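About Zuresar

Zuresar supplies a training kit for people who need a robot arm to handle everyday objects and don't have the time to build a test bench from nothing. The company was started by Helju Laur, who had spent years fitting grippers on packing lines and wanted to sell the part of the job that customers kept asking her for: the setting up, the practice objects and the written records.

We have one main product, called Rullby. It comes with a gripper mount, a wrist camera bracket, a set of household items, a roll of paper, marking tape and a workbook. Customers use their own arm. If they haven't got one, we can arrange a hire through our partner Clarkmont, who also handle delivery and insurance.

How a Rullby set-up works

The bench is covered and marked out with tape so that an object can be put back in the same part of the table from one run to the next. The workbook has a page for each object, with space for the starting place, the grip used and the result. A new customer normally begins with cups. They are light, they roll, and the arm has to deal with a rim, a hollow inside and a sloping side.

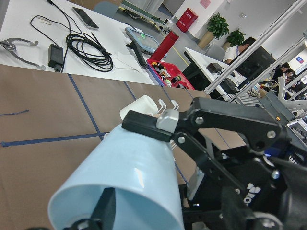
After cups we move on to racks, and then to putting one thing into another. Customers can add their own items at any stage. One client, Mateos, makes kitchen storage and sent us a box of their own goods in June so that we could write the pages for them. We are glad to do this, but please allow extra time for it.

A full Rullby course is 3000 recorded runs. Most customers don't need that many, and we sell a shorter course of 700 runs for teams who only want to know whether a gripper suits their goods. Both courses end with a written report and a copy of all the wrist camera footage. The footage belongs to the customer. We keep no copy unless we are asked to.

What we do on site

We visit twice. On the first visit we fit the mount, check the cables and the emergency stop, lay out the bench and train your staff. On the second we go through the results and change anything that isn't working. Between visits you can ring the office and speak to whoever did your fitting.

Tape gets moved and lifted during a long course. The workbook explains how to lay it again from the corner marks, and there are spare rolls in the kit.

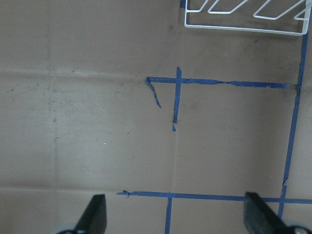 Taped work surface with a white wire rack, seen from the wrist camera between the gripper fingers.

What we don't do

We don't make robot arms and we don't write control software. The kit isn't meant for food production, outdoor use or anything heavier than a full kettle. If your job falls outside this we will say so on the telephone before you pay for a visit.

The people

There are 15 of us, split between fitting, the workshop and the office. Helju still does some of the first visits herself. The workshop makes the mounts and brackets and packs each kit by hand, and repairs are done on the same benches.

Rullby is now in use at 54 sites, among them colleges, small factories and two hospital supply stores. Kits can be bought outright or rented by the month. Rented kits come back to us for checking and any worn gripper pads are replaced before they go out again.

To ask for a price, write to the office with the make of your arm, the size of your bench and a list of the things you want it to pick up. Photographs of the items are useful, and so are their weights.

Page last updated November 4, 2018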